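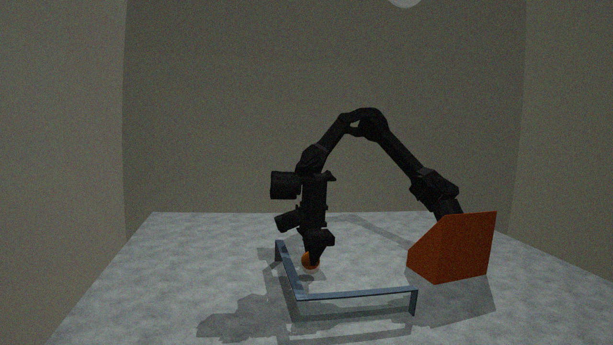
4.2 Going and gate speed

I'll own up: I expected soft ground at Urville to slow every horse out of the stalls. It didn't! Of the 98 runners we timed in March, 84 broke just as fast as they had on good ground (Figure 3). 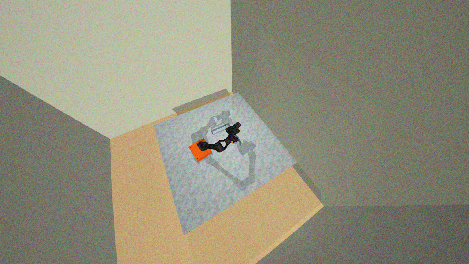
Nayeli Magaña reckons the jockeys simply push harder early on, and I'm inclined to agree, though our timings stop at 400 metres, so we can't say what it costs them later.

Figure 3. Break times by going, Urville.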